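Lists > Small Claims & Self-Help > Tenancy and Leases > June

Re: Romatano lease – break clause notice
Posted by clikanix_lindton, June, 4.40pm
2 replies | 231 views

Quick one as I'm between calls. Read your clause again. Notice has to be in writing, to the landlord's registered office, not the letting agent. Emailing the agent probably won't do it, sorry. 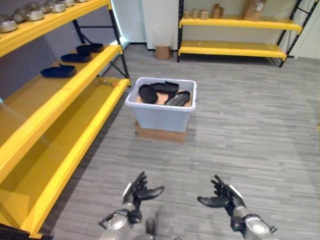 Yellow shelving and the blue bin, Lindton

> We emailed Kaimal in good time and they replied "noted with thanks".
> Now the landlord says no valid notice and wants another
> quarter, plus 1,000 for making good. Can they do that?

"Noted with thanks" isn't a waiver on its own. Might help you argue the agent had authority to accept it – depends what else they've dealt with on the landlords behalf. Dig out every email.

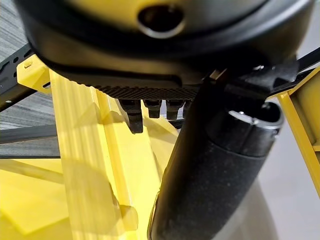

Black hand, close up

Do today if you can: send fresh notice by post AND by hand, say it's without prejudice to the first one. Keep the proof of posting. If there's still time under the clause your covered either way.

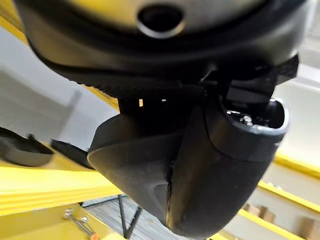

From underneath

On the 1,000. Ask for a breakdown and the schedule of condition. No schedule attached to our lease at Clikanix and it made a real difference when we came to argue wear and tear. Don't pay anything "on account" till you've seen it in writing.

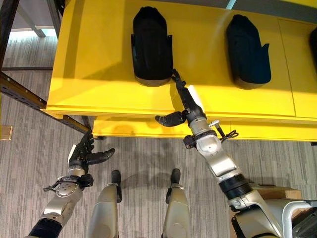 Also check rent is paid right up to the break date, the full quarter, even if you think some comes back. People lose breaks over that. Will look at the rest tonight. Not a solicitor, usual warning.

Share (2)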